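Derer hand grippers - cloth wiping sessions, fault FAQ
Kept by Lindsay Nepia. Last changed 2019-03-14

We use cookies to remember your settings and count visits. Accept all / Manage choices

Questions that keep coming in since the dropout fault on the wiping job. Short answers, no time for long ones. If yours isn't in the list ask Hatice Canpolat.

Cabinet wiping with the purple cloth, from the head camera and then from the grippers:
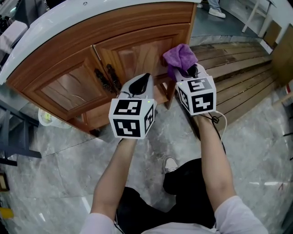
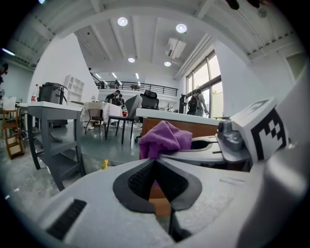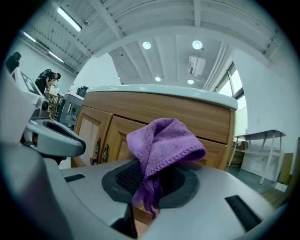

What went wrong?

Tracking dropped on the right gripper partway through a wipe. The position froze, then jumped when it came back. The Skorkance logger didn't notice and carried on saving as if all was well. So we had files that looked fine in the list and were rubbish inside.

How many sessions are bad?

108 checked so far, 6 bad. More to check.

How do I know if mine is one of them?

Open the log, look for code 3011. If it's there, set the session aside, don't delete it. If it isn't there, still play back the last stretch by eye. Two of the bad ones had no code at all, we don't know why yet.

Was it the cloth?

Partly, we think. Bunched up high in the jaw it can get between a marker and the camera. Fold it lower and keep the loose end away from the cube. But one dropout happened with nothing near the markers, so the cloth is not the whole story.

And the cable?

Prime suspect for the rest. Hatice found a plug on the right unit that went dead when you bent your wrist right back. Swapped now. Leave some slack by the forearm and don't pull it tight under the strap.

Green light was on the whole time. Doesn't that mean it's ok?

No. Green means power. It says nothing about tracking. This caught most of us out, me included.

Can the Jekov arm run a bad session?

It can and it did, once, in September. The arm took the jump as a real move and drove into the test cupboard. Door split, one finger bent, nobody near it thankfully. Replay is now locked untill a second person has looked at the file. Please don't ask me to unlock it for you.

What do I do if it drops while I'm recording?

- Stop. Hands still.
- Say "drop" out loud so whoever is at the logger hears.
- End the session, don't try to rescue it.
- Check plug, check markers are clean, start a fresh one.

Do not shake the gripper to wake it up. Seen this done more than once. It makes the cable worse.

Do I need to step back from anything when wearing the kit?

Watch your feet. With your eyes on the cloth you won't see a step or a stool behind you. Shoes with a proper sole, laces tied. Other people walking through should keep well clear of your elbows while a session is running.

My gripper pinched me, is that the same fault?

No, separate thing. Report it anyway. Fingers stay out of the jaw while your other hand is on the trigger, even just to straighten the cloth. Put the cloth down, let go, sort it, pick it up agian.

Is there a fix coming?

Backlund are sending new plugs with a stiffer sleeve. No delivery date. The logger should also refuse to save after a dropout - that change is written but not tested, so don't rely on it. Checking each session takes around 2 minutes, please just do it.

Can I still use sessions from before the fault was found?

Only the ones marked checked. Unmarked means nobody's looked, not that it's good.

Who signs off a repaired gripper?

Hatice or me. Tape on the body with initials. No tape, don't use it, put it back on the shelf.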